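Plillel open day, the stamping cell

I nearly skipped the upstairs rooms at Plillel because the line for coffee was shorter, and I'm so glad I didn't! Harpreet Gill looks after the two-armed cell up there, the one that learns to stamp name seals, and she let a handful of us crowd in while she got it ready for the afternoon.

Most of her morning goes on small stuff. She checks the screws in the black fingers of the right hand (they work loose, she told us, and she keeps a tiny driver in her shirt pocket), then she sets the ink paste in the middle of the red-grid sheet and runs the arm slowly toward it – very slowly – to see that the seal comes down level.
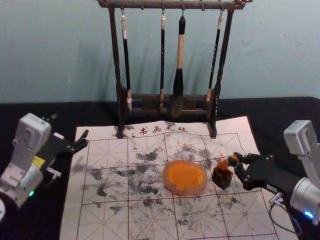

Trevor Dufour wanted to know why she didn't just bolt the paste down, and Harpreet said she'd tried that in June and the arm got lazy about looking for it. Now it gets moved a little between runs.

The paste is the real pest, apparently. It creeps into the finger joints, so the hand gets wiped every 28 runs and comes off for a proper clean at 900. They used to wait until 1000, and then one finger seized up and they lost two days waiting on a part from Liltgate.

I asked about the cables (I always ask about the cables) and she showed us how much slack she leaves at the wrist. Too tight and it tugs at full reach. Then the bell went for the next group and we all shuffled out, me still asking questions from the stairs.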